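Subject: Re: [ruchti-vets] Suture stock, opened cassettes and the Pandon price list
Date: May 25, 2021

Replying to the whole list, as two other clinics wrote to me off-list with the same question. My answers are under the quoted part. We do mostly spays, neuters and small lump removals at Olbridge, so large animal people should read this with that in mind. 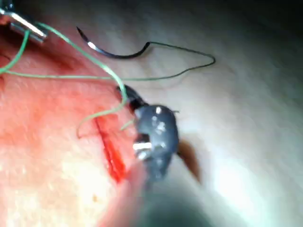
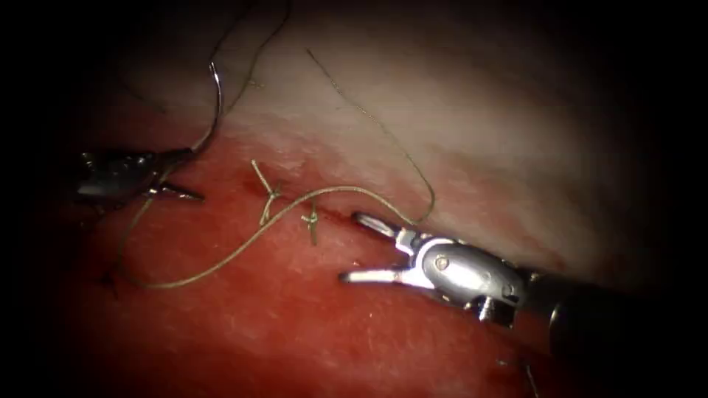 Suture thread in both, with a curved needle in each.

> We are a two-vet practice and we have never had a proper
> system for suture. Last week I went through the cupboard
> and found boxes past date at the back and none of the size
> we use most. We have also been buying from Pandon in small
> lots and paying shipping every time.
>
> Three things I would like to know. How much do you keep on
> hand? Do you use cassettes or single packs? And what do you
> do with the expired boxes? Our old nurse used to say they
> were fine for skin, and I don't want to carry on with that
> if other people have stopped.

How much on hand: we went through 3082 single packs last year, counting both surgery rooms. I keep two months of the three sizes we use every day and one box of everything else. The reorder card sits in front of the last two boxes, and whoever takes the box behind the card puts the card in the tray. We tried a spreadsheet first. People forgot to fill it in.

Cassettes or packs: single packs for anything inside the body. We had cassettes until October and gave them up. The cost per stitch was lower, but we were throwing out the ends of reels when the opened date ran over, and in the slow months that ate up the saving. A shelter doing 300 surgeries a month would get a different answer. If you do stay with cassettes, write the opened date on the side and not on the lid. Lids get swapped.

Expired boxes: we don't use them on patients, skin included. The packaging is what the date covers as much as the thread. Ours go in a bin marked TRAINING ONLY in red, and that bin lives in the staff room so it can't get mixed back in. New techs practice knots with it. Check what your state board says before you give any away.

On price, Pandon drops the shipping charge on orders over 800 dollars. We reach that by ordering every second month together with the Lutik clinic, and they collect their half from us. If you are close enough to either of us you would be welcome to join in. The next order goes out at the end of the month and I need sizes a week before.

One warning about the Pandon list. Item 1212 is shown with the absorbable thread but it is nylon. We had two boxes delivered before anyone read the label. They took them back, but we paid the return postage. The paper list has it in the right section.

I have our shelf sheet as a one-page file, with sizes down the side and minimum boxes across the top. Write to me directly if you want it, as the list strips attachments.

Olbridge clinic, front office

--
To leave ruchti-vets, send a blank message with "unsubscribe" in the subject line.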